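Plavness Residents' Forum > Shared Facilities > Confectionery in the Bresteo Reading Lounge

A_Figueroa (Moderator)
Posted Friday, January 1, 2021

Residents are asked to review the arrangements for sweets in the Bresteo lounge. Under the present rule, wrapped items may be left on the wooden table for general use. The building office has received several complaints since October concerning items left without a name or note. Comments are invited before the rule is renewed.

Azucena Figueroa
Lounge Coordinator

northstair20
I support keeping the rule as it stands. A sealed chocolate bar and a pack of mints do no harm to a table, and residents who read there in the evening appreciate them. My request is that the office define "wrapped" more clearly. Last year a plate of fudge was placed out under a paper napkin, and two residents held that this met the requirement.
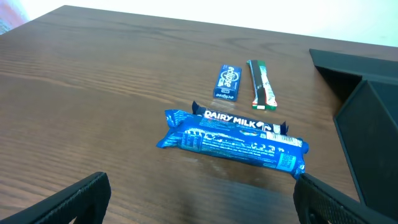 I would further propose that the ingredient panel remain on every item. My neighbor has a milk allergy and relies on the printed list. Once a bar has been broken up and placed in a dish, that list is gone.

Unit174
I must respectfully disagree with the post above. The table was refinished at shared expense, and the finish shows every mark. Chocolate softens near the radiator and eventually reaches the wood, wrapper or no wrapper. A Dairy Milk bar belongs in a cupboard. The Bachmann cabinet in the hallway has two free shelves and a door that closes.

northstair20
The cabinet was considered under the previous rule. Items placed in it were forgotten and had to be discarded. Residents take what they can see.

h_ledger
For the record, the refinishing cost $3,773, and the invoice covered the chairs as well as the table. The invoice does not mention food. It does advise against hot cups, which in my view are a far greater concern than mints.

Unit174
I accept the correction regarding the chairs. My objection to leaving chocolate on the table stands.

quietfloor
Would a tray satisfy both parties? Prunar sells a shallow one with a raised edge. It could sit at the wall side of the table, leaving the front clear for books and newspapers. I would also ask that the wrappers be disposed of in the kitchen bin. The small basket in the lounge is intended for paper.

northstair20
A tray is acceptable to me, provided that it is washed weekly and that somebody is assigned to do so.

Unit174
I would still prefer the cabinet. If a tray is adopted, it should have felt on the underside.

A_Figueroa (Moderator)
Thank you for these comments. The following will apply on a trial basis: items must be factory sealed, the ingredient list must remain attached, and all items must be kept on a tray with a felt base. Loose or homemade sweets are not permitted in the lounge. Unit174's preference for the cabinet has been noted and will be considered when the trial is reviewed. Residents willing to wash the tray may reply in this thread or leave a note at the office.

h_ledger
I can take the first month. Please confirm whether the cost of the tray is to be charged to the lounge account or to general supplies.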